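How to Hang Patterned Wallpaper Without Ending a Marriage

My spare room in Murthorpe is small, crooked and, as of March, papered. I had almost 31 strips of experience going in, most of them bad. Here is the method I settled on.

Start by finding a true vertical. Your corners will lie to you, so hang a plumb line and draw a pencil mark down the wall.

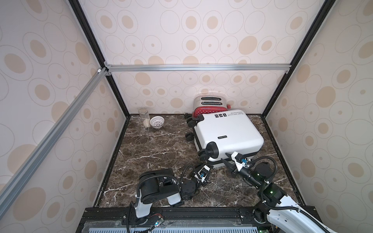 Cut your first strip with four inches spare at the top and bottom. Check the label for the pattern repeat before cutting the second. Hok-lam Lai, my brother-in-law, skipped this step and now keeps a tall bookcase he doesn't like.

Paste the wall if the paper is the paste-the-wall kind. Otherwise paste the back, fold it loosely on itself and leave it for as long as the label says. Go make coffee.
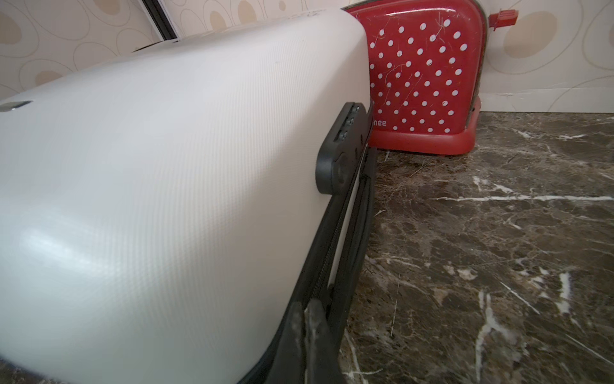 Hang from the top, brush down the middle, then work out to the sides. Small bubbles usually flatten overnight – big ones mean peel back and try again. 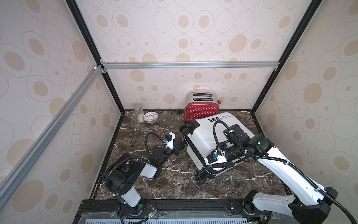 Inside corners need two pieces. Measure from the last strip to the corner, add half an inch, cut, and wrap the extra around. Then start the next wall on a fresh plumb line. A busy print such as beige ovals on cream is forgiving here, and wide stripes will tell on you forever. Trim with a new blade, and wipe the paste off the baseboard before dinner.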